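Household Appliance Care, Evening Course
Session 7 notes: Finding out why a washing machine won't drain
Tutor: Lindalva Holanda

Welcome back, everyone, and thank you for all the questions after the last session - I have tried to work the answers in as I go along, so forgive me if I wander a little.

A machine that stops with water still in the drum can look dreadful, but do start with the simple things. Switch it off at the wall, put down plenty of old towels and find the little drain filter, usually behind a flap at the front. Let the water out slowly into a shallow tray (it will take several trips to the sink, I'm afraid) before you unscrew the filter all the way.
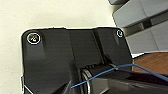 Screws in the upper corners of a black plastic housing

If the filter is clear, look at the waste hose next. Pull the machine forward gently and check for kinks, then take the hose off at the sink end and look for fluff or grease in the spigot. Allow yourself 15 minutes for this, and have a torch handy!

Only after all that do we suspect the pump. We'll take 2 of them apart next time, the Hudar and the older Pultero, so please bring a cross-head screwdriver and read the June handout on motors beforehand.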